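Budgeting for the second cell: what I got wrong the first time

The budget request for the second two-arm cell went in at the end of January, and I have had enough questions about it that I am writing the reasoning down in one place. Most of it concerns the small lines. The arms are the easy part of the sheet. You get a quote, you argue over the support contract, and the number stops moving.

Some background. Our first cell was bought in a hurry, by me, with a spreadsheet that had nine rows. Two arms, two grippers, a controller, a computer, a table, a frame, a camera, shipping, and a row called "misc" with 400 dollars in it. Final spend on misc was 1,632 dollars. I kept the receipts and sorted them before starting on the new request.

The largest share of the overrun was cable. The arms came with cables of one length, which suits a machine bolted next to its controller. We mount ours on the far side of the table with the controllers on the floor, so everything had to be extended, and then the extensions had to be held clear of the workspace. Clips, sleeves, strain relief and a second set of gripper leads came to 456 dollars. I had planned for none of it. The new sheet has a cable row for each arm and a separate one for the gripper leads, which flex far more and which I now treat as a wear item.

Second was the table covering. I bought a bare top. Small parts skate on a bare top, and a part that moves when the fingers touch it costs you a retry. We went through two coverings before settling on a brown one that drapes over the near edge. It wrinkles. I have not found a fix for this that Hauwa Shehu, who runs the cell most afternoons, is willing to live with, so the new request has the same material and a spare.

Third was parts to handle. I assumed we would borrow these from the stockroom. The stockroom, reasonably, wants its stock back in saleable condition. We now buy our own: breakers, push buttons, emergency stop buttons, odd plastic pieces, whatever matches the sorting and kitting jobs we are preparing for. They are cheap one at a time. Chukwuemeka Igwe worked out that we had bought 62 of them by the end of the first year, and the row is now sized on his figure. 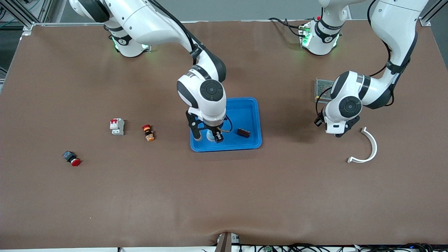
The first cell at work, one gripper in the blue tray and the other over the open table.

Trays deserve their own paragraph. I had them under misc and should not have. A rim that is too high limits the angle of the wrist on the way in, and one that is too low lets round parts out. The Temden trays we use are shallow with rounded corners, and they were the third type we tried. Order one of each candidate before ordering a stack.

On grippers, I looked at three options: stay with two-finger parallel grippers, move one arm to suction, or buy a tool changer. Suction does badly on small ribbed housings, and most of our parts are not flat on top. The changer from Jiltska is a decent piece of hardware, but it adds height below the wrist and costs more than a complete spare gripper. I asked for parallel grippers on both arms plus one spare, with two sets of fingertips. Lawal Afolabi disagreed and wanted the changer. His argument is that we will need it within two years. He may be right, and it can go in that year's budget.

The frame quote from Trukel was higher than the cheapest by a fair margin. I took it anyway for the cut lengths and the pre-drilled brackets. Last time we cut our own extrusion and lost most of a week squaring it up. Labor did not appear on the first spreadsheet at all. It does now: assembly, wiring, calibration, and a line for redoing the calibration after somebody moves the table.

Lead times are in a separate column. Arms were quoted at ten weeks and fingertips at six. The frame should arrive first, so the bench space has to be cleared before anything else ships.

Morenike Omoregie has the request now and has already asked why the misc row is still there. I left it in at the original 400 dollars. If I get a second round of questions I will update the sheet and post the revised rows.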